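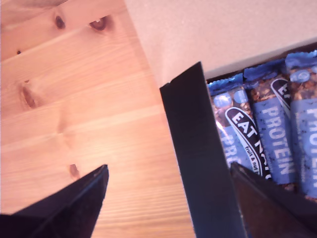

4. Placement and First Use

The Plumier tabletop humidifier must stand on a firm, level surface that can bear the weight of the unit with its tank full. Suitable surfaces include tables, desks and low cabinets. Glass, stone and tile need no special preparation. Pine is softer and marks more easily, even where the top has a glossy sheen, and the area near a knot may take up moisture at a different rate from the grain beside it. On any wooden surface, use the Landeg mat supplied in the carton.

Revision: Nov 20, 2020. This section replaces the placement instructions printed on the leaflet packed with earlier units.

4.1 Choosing a location

Before you unpack the tank, choose a location that meets the following conditions:

The outlet can be reached by the attached cord without an extension cord.
There is at least 14 inches of clear space between the unit and any wall, curtain or lampshade.
The mist outlet can be pointed toward the open part of the room.
Books, papers, musical instruments and electronic equipment are not in the path of the mist.
The cord does not cross a walkway and cannot be reached by small children or pets.

Do not place the unit on carpet, on a bed, or directly on a radiator cover. Do not place it inside a cabinet or on a shelf with another shelf directly over it.

Note: The humidity sensor is on the back of the base. If the unit stands in direct sunlight or beside a heating vent, the reading on the display may differ from the humidity in the rest of the room.

4.2 Unpacking

1. Remove the upper foam insert and set it aside.
2. Lift the tank out by its handle. Do not lift it by the cap.
3. Lift out the base with both hands.
4. Remove the tape from the mist outlet and from the float in the water tray. The float must move up and down freely.
5. Check that the carton also contains the tank cap, the Evden mineral cartridge, the cleaning brush and the mat.

Keep the carton and both foam inserts if the unit will be stored outside the heating season.

CAUTION: Do not turn the unit on before the tape has been removed from the float. The float shuts off the unit when the water in the tray is low. If it is held in place, the unit may run dry and be damaged.

4.3 Preparing the mineral cartridge

The cartridge reduces white dust in areas with hard water. Its use is optional if you fill the tank with distilled water.

1. Remove the cartridge from its sealed bag.
2. Place it in a bowl of clean, cool water and leave it for 17 minutes.
3. Shake off the excess water over a sink.
4. Screw the cartridge onto the inside of the tank cap until it stops. Hand tightening is sufficient.

Fine particles may be left in the bowl after soaking. They come from the cartridge material and are harmless. Discard the water and rinse the bowl.

4.4 Filling the tank

1. Turn the tank upside down in a sink and unscrew the cap.
2. Fill the tank with cool water up to the line marked MAX. The tank holds 154 fluid ounces at this line.
3. Replace the cap and tighten it. Check that the rubber seal lies flat.
4. Turn the tank upright over the sink and hold it there for a few seconds. A few drops are normal. If water continues to run, turn the tank over again and reseat the cap.
5. Dry the outside of the tank with a cloth.
6. Lower the tank onto the base until it sits evenly on all sides.

Use both hands when carrying a full tank.

WARNING: Do not add essential oils, perfume, vinegar, bleach or water treatment products to the tank during operation. Do not use hot water. Do not fill the unit by pouring water into the mist outlet.

4.5 Starting the unit

1. Make sure that your hands are dry, then insert the plug into the outlet.
2. Press POWER. The display lights and shows the current room humidity. Allow the reading to settle before you rely on it.
3. Press MIST to select low, medium or high output.
4. Turn the mist outlet away from walls and furniture.
5. To have the unit hold a chosen humidity level, press AUTO and then use the arrow keys to set the level.

For first use, the low setting is recommended. Run the unit for 4 hours and then inspect the area around it. If the surface, the mat or the wall behind the unit is damp, reduce the output or move the unit to a more open location.

Note: A light plastic odor may be noticed during first use. Empty the tank, leave it open in a cool place overnight and refill it with fresh water. If the odor remains, contact Ranach Customer Service.

4.6 Protecting furniture

Lift the unit once a day and wipe the surface under it. If a mat is in use, dry both sides before putting it back. Water that stays trapped under a mat can leave a pale ring in wax, oil or lacquer finishes.

Do not slide the base across a table. The feet are made of rubber, and on some finishes they can leave dark marks after long contact. Move the unit to a slightly different position each time the tank is filled if no mat is available.

Ranach does not accept claims for water marks on furniture where the unit was used without the mat, or where the mist outlet was pointed directly at the surface.

4.7 Before leaving the unit unattended

Check that the tank cap is tight, that the cord hangs free and that the mist outlet is open. The unit shuts off when the water in the tray is low, and the REFILL light comes on. It does not restart until the tank has been refilled and POWER has been pressed again.

If the unit will not be used for two days or more, unplug it, empty the tank and the tray, and dry both parts. For storage after the heating season, and for preparation of the unit in September, see Section 6, Cleaning and Storage.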